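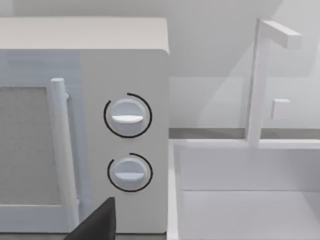
Tala Geagea would like someone to explain how a kitchen robot can score so well in simulation and then pull the door off its hinge on a real microwave. She put the question to Clilteto in March, in writing, and says she is still waiting for an answer that goes beyond a link to the company's test results.

The incident took place at the Nerville test kitchen, where Clilteto has been trying out a one-armed helper meant for assisted living apartments. The job that evening was a simple one. The arm was to turn a timer knob on a microwave, let it run down, open the door and wait. According to the company's own incident note, the arm turned the knob to its stop and kept turning. The knob shaft sheared. The arm then moved to the door handle, closed its fingers on it, and pulled with the control software still reporting that everything was normal. The upper hinge gave way and the oven slid 2 inches toward the edge of the counter before a technician hit the stop button.

No one was hurt. Clilteto calls the event "a contained hardware interaction," a phrase that seems to mean the robot broke the microwave.

The company points to its training record. The control software was practiced in a simulated kitchen, with a microwave, a sink and a faucet, and the knob and door tasks were run 1201 times there before the arm was allowed near a real appliance. Clilteto says it failed 36 of those runs. That sounds good until you ask what counted as a failure. Under the company's scoring rules, a run passed if the knob ended up at the right angle and the door ended up open. How hard the gripper pushed to get there was not scored at all.

A simulated knob can be pushed past its stop all day long and it will still be there in the morning. The same goes for a simulated hinge. The software had no way to learn that a real one gives out, and apparently it was not asked to.

Then there is the matter of the force limit. The arm, which is built by Stastetska, has a setting that cuts power to the joints when resistance climbs too high. The incident note says the limit was "adjusted for task completion" before the Nerville trial. Asked whether adjusted meant raised, a Clilteto spokesperson first said the wording was technical and later confirmed that it meant raised. The spokesperson would not say by how much or who signed off on it.

Stastetska said in a short statement that its arms ship with the limit on and that customers who change it are told to do a fresh safety review. It did not say whether it had seen one from Clilteto. Clilteto did not say either.

The company says it has now fixed the problem. The force limit is back at its original setting, the scoring rules have been rewritten to count excess force as a failure, and the software is going through another 200 simulated runs. All of this may help. It is also more or less the same method that produced the broken hinge — more practice in a kitchen where things break only if a programmer has decided they should. No repeat of the test on a real microwave has been announced.

Magalhães, the housing operator that had planned to put the arm in its apartments this year, says it has paused the rollout and is "reviewing next steps with our partner." It has not canceled the contract. Residents were told in a one-page letter that the delay was due to scheduling. The letter does not mention the microwave, and Magalhães declined to comment on who wrote it.

Geagea had asked for three things: the unedited log from the evening of the test, the force readings from the simulated runs, and the name of whoever approved the change to the limit. Clilteto says the log contains proprietary information. The force readings, it says, were not kept.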